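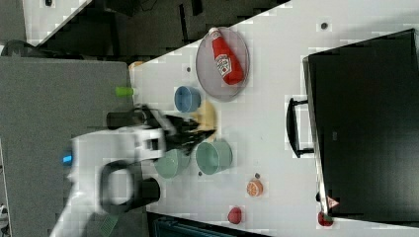 Figure 8. Arm over the practice table, with the ketchup bottle lying on the plate.

Section 8: Recording a task by remote control
By Berwyn Rees — 13 March 2021

Use this section once the arm has been homed and the hand controller is paired. You will need the Gekus recorder running on the station computer.

1. Lay out the tabletop items. Leave space between them for the gripper fingers to open.
2. Move the arm clear of the items and select New Task. Type a short name, such as "move cup".
3. Squeeze the controller grip to take control. The arm follows your hand only while you hold it.
4. Bring the gripper in over the item. Slow down before you lower it.
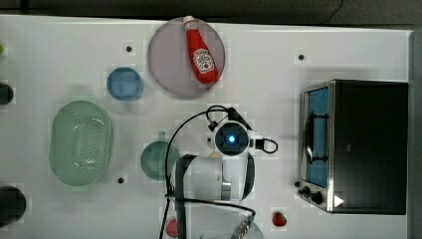
Figure 9. Wrist positioned over part of the green cup, toaster oven at right.

5. Close the gripper with the trigger, lift, and carry the item to its new spot. Hold still for a moment after you release it.
6. Press Stop. Save the take, or discard it if you bumped something you did not mean to touch.

CAUTION: Keep hands off the table while the grip is held. Error 2747 means the arm met too much force — let go of the grip and clear the error before going on.

NOTE: Short pauses are fine. Takes with long pauses in the middle should be recorded again.

Between takes

7. Back the arm off to one side so the overhead view of the work area is open.
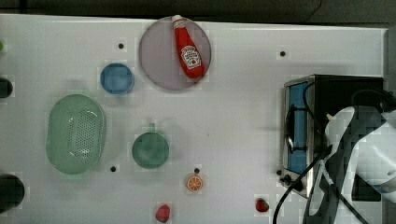
Figure 10. Arm at the lower right, with the mug, colander and plate in view.

8. Shift the items a little before the next take. Record 100 takes of each task before you start training in Rusetier.

Related sections
Pairing the hand controller
Homing the arm
Sorting and trimming takes — Chiamaka Nwosu
Sending takes to Rusetier

46 shares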